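Como limpar janelas grandes de caixilho preto sem deixar marcas
Por Henryk Kubiak
21 de agosto de 2024

Adoro janelas grandes de caixilho preto. Adoro mesmo! Dão à parede um desenho forte, puxam o olhar lá para fora e ficam bem com quase tudo. O preço a pagar é que no preto vê-se tudo: o pó, as gotas secas de calcário, o fio de detergente que escorreu do vidro e lá ficou. Passei o mês de junho inteiro a experimentar maneiras de limpar as da minha sala e cheguei a um método de que gosto muito. Demora menos de uma hora e até dá algum gozo.

O que vai precisar

Dois baldes (um para lavar, outro para enxaguar)
Detergente da loiça neutro, poucas gotas
Um rodo de borracha macia – eu uso um Gadereo de cabo curto
Um lavador de vidros ou uma esponja grande, sem lado áspero
4 panos de microfibra limpos
Um pincel de cerdas macias, daqueles de pintar rodapés
Aspirador com bocal estreito
Um escadote estável, se a janela for alta

Sobre os panos: lave-os sem amaciador. O amaciador deixa uma película que passa toda para o vidro, e depois anda uma pessoa a culpar o rodo.

Escolher a hora

De manhã cedo ou num dia de céu encoberto. Com o sol a bater em cheio, a água seca antes de lá chegarmos com o rodo e ficam aquelas nuvens esbranquiçadas. Os caixilhos escuros aquecem imenso no verão; se estiverem quentes ao toque, deixe para mais tarde.

1. Tirar o pó primeiro

Abra a janela e aspire as calhas de baixo. Depois passe o pincel seco pelos cantos e pelas juntas, sempre de cima para baixo, e volte a aspirar o que caiu. Parece um passo dispensável, mas a areia que fica nos cantos, quando se molha, transforma-se numa lama que se espalha por todo o lado. Também pode riscar o acabamento.

2. Lavar os caixilhos

Comece pelos caixilhos e deixe o vidro para depois. Humedeça um pano na água com detergente, torça-o bem e siga no sentido do comprimento, numa passagem contínua. Enxague o pano no segundo balde, torça, repita só com água limpa. Seque logo a seguir com outro pano. No preto, esta secagem é meio caminho andado!

Nada de esfregão, nada de creme abrasivo, nada de acetona ou diluente. Para nódoas teimosas (cola de fita, dedadas gordurosas junto ao puxador), encoste um pano molhado em água morna com detergente durante uns minutos e só depois esfregue, com calma.

3. Lavar o vidro

Molhe a esponja ou o lavador, escorra um pouco e cubra o vidro todo, insistindo nos cantos. Use pouco detergente: se faz muita espuma, já é de mais. Numa janela com vários painéis, trate um painel de cada vez, do princípio ao fim. A minha tem 372 cm de largura e da primeira vez quis molhar tudo de seguida... quando cheguei à ponta, o princípio já estava seco e tive de recomeçar.

4. Passar o rodo

Com um pano seco, limpe uma faixa estreita no topo do vidro, a toda a largura. É aí que a borracha arranca, e arrancar em seco evita os pingos. Incline ligeiramente o rodo e desça numa passagem direita, sem parar a meio. Limpe a borracha no pano. A passagem seguinte deve sobrepor-se um bocadinho à anterior.

Quem já tem o jeito pode fazer em S, sem levantar o rodo. Eu levei umas boas tentativas a apanhar-lhe o movimento, e continuo a preferir as passagens verticais nos vidros altos.

5. Os remates

Passe um pano bem seco nas quatro margens do vidro, com o dedo por dentro da dobra para chegar ao canto. Depois volte aos caixilhos e apanhe os salpicos. Veja a janela de lado, com a luz rasante: as marcas que de frente não se notam aparecem todas.

E se houver calcário?

Misture uma parte de vinagre branco para quatro de água e aplique só no vidro, com um pano, sem borrifar. O vinagre não deve ficar em contacto com o caixilho nem com as borrachas, e muito menos com um peitoril de pedra. Enxague bem e passe o rodo outra vez.

De quanto em quanto tempo

Por dentro, faço o vidro uma vez por mês e passo um pano seco nos caixilhos quando aspiro a sala. Por fora depende muito da rua, do pólen e da chuva. As calhas merecem atenção no outono, antes das chuvas a sério: confirme que os furinhos de drenagem estão desimpedidos e, se for preciso, desentupa-os com um palito de madeira.

Boa limpeza! E aproveite bem a luz nessa tarde, que a diferença é enorme.

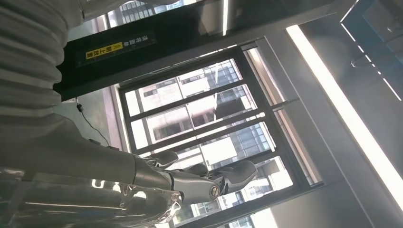
Luz a entrar por uma janela grande de caixilhos pretos.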